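An afternoon at the Steltlow open day

I went out to Steltlow in February for their open day, mostly because my sister-in-law Eimear had a spare ticket. The robot arms were in Hall 2, past the coffee cart.
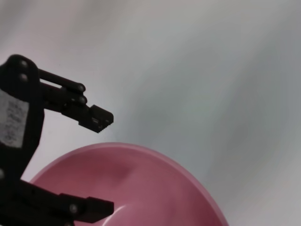

The bowl table

Plarkach had the stand I spent the most time at. Their arm works with ordinary kitchen things, and the pink plastic bowl was the one people kept coming back to. The gripper is black, with two fingers and a row of small teeth on the upper fingertip. I had expected soft rubber pads.

Senan Phelan was running the table. He told me a shiny bowl is harder than it looks, as the glare off the inside can confuse the camera about where the rim is. They had logged 242 tries at the bowl before the doors opened that morning. I asked how many had worked and he said he'd rather show me the graph, which he did. It was a bit up and down.

The talk

Aoife Moriarty spoke at two o'clock in the side room. She covered how the arms are taught by a person guiding them through a job over and over — slow work, by the sound of it. The part on choosing fingers for different dishes was good. The part on funding was long.

Getting there

Parking is free but the lot fills early. I ended up seven minutes' walk away, beside the Gerari warehouse. The sausage rolls were gone by the time the talk let out, so eat first. Eimear took home a tote bag and a fridge magnet.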